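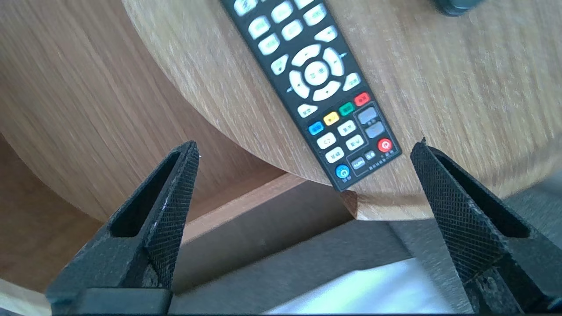
Black remote control on the oak-colored table, with the white OK button and the colored keys.

Cleaning the TV remote without spoiling it

In our home the remote is touched by everybody and cleaned by no one, and I was the same until July, when the volume key began to stick. Now I do it on every first weekend of the month, and it takes me 3 minutes if I am not lazy in between.

Take the batteries out first. Put them in a saucer so they don't roll under the sofa. If you see white powder on the springs, wipe it with a cotton swab and a drop of vinegar, wear gloves, and let the springs dry well before new batteries go in.

Turn the remote with the buttons down and tap it softly on your palm. Crumbs will fall out. Then go with a dry, soft toothbrush between the buttons, always in one direction. A remote with many keys standing close together needs more patience here, specially around the navigation ring, where the dirt likes to sit in the curve.

For the wiping I use rubbing alcohol on a cloth. Never spray on the remote itself -- the liquid goes inside under the rubber. The cloth should be damp, and if you press it, no drop should come. Go lightly over the printed signs. Light buttons show finger grease the most, and a matte black body shows the lint, so I finish with a microfiber cloth (mine is from Uvlow, a pack for the whole year, but any is good).

For the thin line around the edge, wrap the cloth over a wooden toothpick. Don't use a needle! I made a scratch like this on our old one.

Before you put it back, wipe also the place on the table where it lies. Our table has Driltuswood oil on it, and alcohol leaves a pale spot on such oil, so I work over a folded towel and for the table I take only water with a little dish soap.

Leave everything open to dry while you make a coffee. Then batteries in, and try each key one time.

Updated 08/06/2023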